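**Ticket 818 – Plollix soft-produce kit, gripper stops short on the close**
Opened by: Kátia Brito
Assigned to: Roy Wainwright, Dorlow support
Status: waiting on customer

Hi Kátia, and thank you for such a patient write-up! I read it through with my coffee and feel I know your bench already. Let's start with the fingers open, as in this shot.

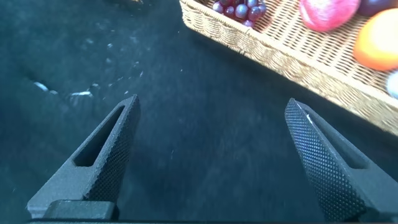

*Wrist view, fingers open, fruit basket at upper right.*

The textured pads on your fingers are the standard ones for this kit, so please don't order the replacements yet – I'd hate for you to spend the money. My guess is the close limit. Makis Vlachopoulos on our side saw the same fault in May, and a reset cured it after 3 tries.
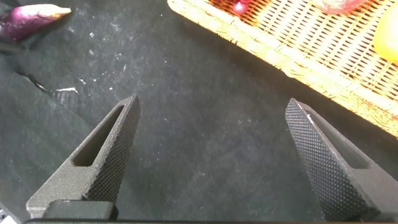 Could you run the home routine, set the limit back to 4,000, and then try the eggplant before you go on to the grapes? While you're in there, a quick pass over the cloth with a lint roller would be kind to the pads. Send me the log afterward, even if all goes well, and I'll keep the ticket open until I've read it.

Warmly,
Roy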